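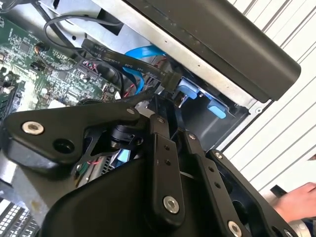 Ticket 302 - Erasure certificates missing for part of the Alwood collection

Status: Closed
Raised by: Kwan-ho Chu, Linine asset desk
Product: Grelow Erase, reporting server
Date raised: March 31, 2024

Problem as reported

We collected 82 drives from Alwood and wiped them all on the bench in one batch. The batch screen shows every drive as passed. When I export the certificates I get a PDF for most of them but the last 2 are missing. There is no error message. The customer will not sign off the job until every serial number on the collection sheet has a certificate against it.

Already tried: exported again, logged out and back in, exported from a different PC. Same result each time.

First reply, support

Please send the batch log and the collection sheet. Do not release or reuse the two drives for now. Put them back in the locked cage and mark them as held.

Can you also tell us which version the reporting server is on, and whether any drives were moved between bays during the run?

Kwan-ho Chu

Log and sheet attached. Server was updated in October and has not been touched since. Two drives were moved. They were not picked up in bays on the left-hand unit, so I took them out and put them in the Lebrun dock instead. They started straight away and finished with the rest.

Support

Thanks. The log shows both wipes ran to the end and the check pass was clean. The trouble is with the serial numbers. The Lebrun dock is passing its own serial to the server in place of the drive's, so both records have been saved under the same number. The export skips any record where the serial is not on the collection sheet, and it does so without a warning.

We would not advise editing the records by hand. An edited record loses its signature and an auditor may well reject it.

Steps to follow:

1. On the server, open Settings, then Devices, and find the Lebrun dock.
2. Change "Serial source" from Bridge to Drive. Save.
3. Restart the reporting service. Wait for the status light on the dashboard to go green.
4. Put both held drives in the dock and run Identify only. Compare what comes up with the label on each drive.
5. If the numbers match, wipe both drives again as a new batch under the same job number.
6. Export the whole job, not the single batch.

Kwan-ho Chu

Step 4 was fine for one drive. The other still came up with the dock serial.

Support

Please check the dock firmware. Older versions ignore the setting on the second slot. If you can't update it today, use the first slot for both drives, one after the other.

Kwan-ho Chu

Used the first slot for both. Serials correct, wipes passed, all 82 certificates exported - sent to Alwood. Firmware update booked in.

Is there a way to get a warning when the export skips something? We have a job of 2,000 drives coming up and I would not want to check that by eye.

Support

Not in the current version. Until it is added, tick "Include unmatched records" on the export page. Skipped drives are then listed on the last page of the report. Request passed to the Grelow development team and linked to this ticket.

Closed with customer's agreement.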